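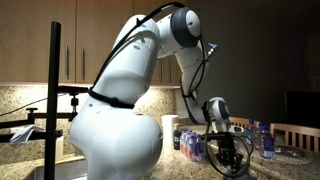

Ticket: gripper drops off the bus at low reach

Status: resolved, one item open
Opened: 4 January 2025
Project: Tidach (home build, Skosilthorpe)
Affects: wrist-to-base serial link, gripper driver, Roy motion server

Summary

The gripper stops answering when the forearm comes down over the granite. The arm keeps its position and the fingers stay where they were. Roy logs "tool timeout, 300 ms" and refuses the next motion command. A power cycle of the tool supply brings it back. The arm joints have never faulted.

Setup

Gripper cable is external, run along the arm and over the elbow, then down the forearm. Tool power and data share it. Gripper driver is the Zumholm board, stock firmware. Test job is a towel fold: pick, lift, hold, place, release. Bottles stay on the counter during tests and are entered as obstacles in the planner.

Log

Entry 1. Reproduced. Ran the fold job until it failed, then read the counters on the driver board. 1,322 CRC errors since power-up, nearly all logged with the wrist below bottle height. With the arm parked upright the counter does not move.

Entry 2. Suspected the supply. Scoped tool power at the wrist with the gripper closing on the towel. Dip is small and well inside what the board accepts. Ruled out.

Entry 3. Suspected software. Raised the timeout in Roy. The fault took longer to show and the error count climbed at the same rate. Put the timeout back to 300 ms. Anyone tempted to leave it high should not – it only hides the bad link.

Entry 4. Went back to the cable. Jogged the elbow slowly with the counter on screen. Errors start at the same elbow angle every time, going down and coming up. Flexing the cable by hand behind the elbow with the arm still gives the same result. 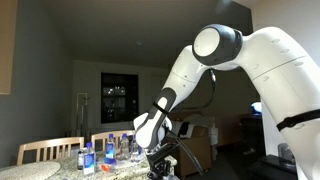
Forearm lowered beside the bottles, cable looping down from behind the elbow.

Entry 5. Removed the cable and rang it out on the bench. Data minus goes open when the cable is bent tightly a short way past the elbow. Outer jacket looks fine. The old strap position left too little slack, so every low reach pulled on the same spot.

Entry 6. Fitted a new cable with 40 mm more slack over the elbow. Straps are now snug enough to locate the cable and no tighter. Checked that the loop clears the forearm at both ends of elbow travel. Also moved the low-reach waypoint in the fold job away from the bottles, which were closer to the gripper than I like.

Entry 7. Ran 64 folds back to back. No timeouts. CRC counter at zero at the end of the run.

Entry 8. Hold test. Gripper closed on the gray towel above the granite, fabric bunched between the fingers, arm stationary. Watched the link on the wrist camera and the driver counter together. Counter still zero when I stopped the test.

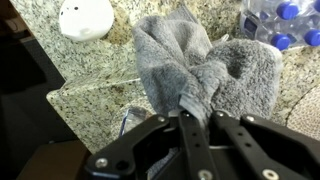 Resolution

Cause was a broken data conductor near the elbow, from repeated tight bending. Fixed by replacing the cable and rerouting with more slack. No firmware or Roy changes kept.

Still open

Roy does not record the driver's CRC count, so a failing cable gives no warning before the first timeout. Adding a poll at job start, with a warning if the count has changed since the last job. Limit not chosen yet.

Notes for the next cable swap

Power down the tool supply before unplugging at the wrist.
Set the slack with the elbow fully bent, then tighten the straps.
Jog through the full elbow range at low speed and watch the loop the whole way.
Clear the CRC counter and run the fold job before closing the ticket.
Inspect the cable at the elbow again in June.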